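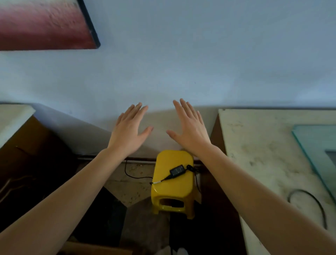

Corner between the two counters, with the stool and the red picture.

Madby House kitchen group
Minutes, 2024-10-22

Present: Catalina Huenchumán (chair), Abrehet Assefa (minutes), four other residents.
Apologies: none received.

1. Minutes of the September meeting
Agreed with one correction. Under item 3, "pantry shelf" should read "hall shelf."

2. Corner between the counters
Catalina said the corner has become the place where things get put down and left. It was agreed that anything without a name on it by the end of the month will go to the hall shelf. The stool stays. Abrehet asked whether a narrow shelf unit would fit between the two counters. The gap has not been measured. Abrehet will measure it and bring the width and depth to the next meeting.

3. Wall and paint
Two people would like the pale blue wall repainted in the same color. Others felt it could wait until spring. The lighter section lower down was discussed separately, and the group preferred a wipeable finish there. Catalina has a quote from Nosanen for 1,308, which covers both parts and the skirting. The budget for the kitchen this year is 600. Decision put off. Catalina will ask for a price for the lower section only.

4. Picture
There was a request to move the red picture to the hall. Vote: three for, three against. It stays where it is for now.

5. Counters
Reminder that the marble-look top should be wiped with a damp cloth and no scouring powder. Hot pans go on the trivets. Abrehet will put a note inside the cabinet door.

6. Any other business
The Lemma delivery will now come on the 12 of each month. Someone needs to be home to sign for it.

Actions
Abrehet: measurements, note for cabinet door
Catalina: revised quote from Nosanen
All: names on belongings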